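Fludora Home & Table Board > Furniture > White tabletops, would you do it again?

marigold_pete
Hi all, I've been reading here for ages and finally made an account. We're moving my sewing and letter-writing setup into the back bedroom in September and I have my heart set on a white table. My sister thinks I've lost my mind. She had a white desk in college and says it looked gray by Christmas. But the room faces north and it's so gloomy in there by four o'clock that I'd love something to bounce the light around a bit. Has anybody lived with one for more than a year or two? I'm looking at the Koller one, which would come to 925 with the delivery, so I'd like to be sure before I hand the money over.

tansy_and_rue
Welcome, Pete! I say go for it. We've had white tops in two different houses now and I wouldn't go back to dark wood, which showed every speck of dust and made me feel like a bad housekeeper all day long. White hides dust beautifully. What it doesn't hide is ink, coffee, turmeric and the dye from cheap red napkins (ask me how I know). A damp cloth after supper and you're fine.

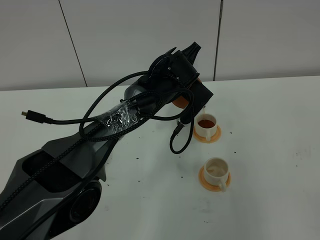 White tabletop in use

I love how clean that color looks even with a lot of dark stuff over it. With my old walnut table you'd lose a black pair of scissors for a week!

Luzius Strebel
I have to disagree with tansy a little, friendly as ever. Dust, yes, I'll give you that. But glare is the thing to think about if you're sewing or writing for hours. I had a shiny white top under a south window and my eyes were worn out by lunch. I ended up covering most of it with a cutting mat, and then what was the point of paying for white? If you do it, get the flattest finish they sell, and take the sample home and put it under your own lamp in the evening.

marigold_pete
Oh, that's a good thought about the lamp. Would a north window be easier on the eyes, do you think? I hem a lot of black pants for people at church and I can never see the thread on the brown table I have now.

clondarel_jo
North window is lovely for it. Mine is the Drarkgate, the plain one, 300 secondhand from a lady who was downsizing, and I've done quilts on it going on 10 years.

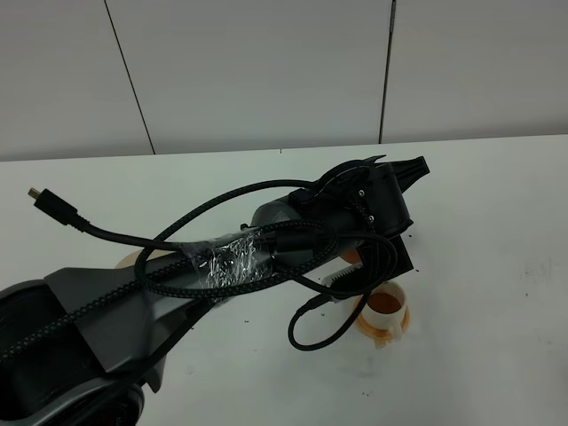

The edges are what go first, so run your hand along the front edge before you buy anything used. If it's lifting even a hair at the corners it'll catch on your sleeves, and worse, on your fabric. Mine has one bad corner where my son leaned his bike on it, and I've kept a bit of felt over that spot ever since. As for stains, baking soda and a little water, let it sit, wipe it off gently. Please don't use the scratchy side of the sponge, my mother-in-law did that one Wednesday while I was out and there's a dull patch to this day.

tansy_and_rue
Seconding the sponge warning. And Luzius, fair enough about glare, I've always had curtains up so maybe I never noticed.

Luzius Strebel
Curtains would do it. I still think 1000 or close to it is a lot for a table that wants babying, when jo got hers for 300.

marigold_pete
You may be right. There's a Drarkgate listed two towns over and I'm going to call tonight and ask about the edges. Thank you all so much, I'll report back once I've had my hands on it.

clondarel_jo
Ask if the legs come off, too. Ours didn't, and we had to take the bedroom door off its hinges.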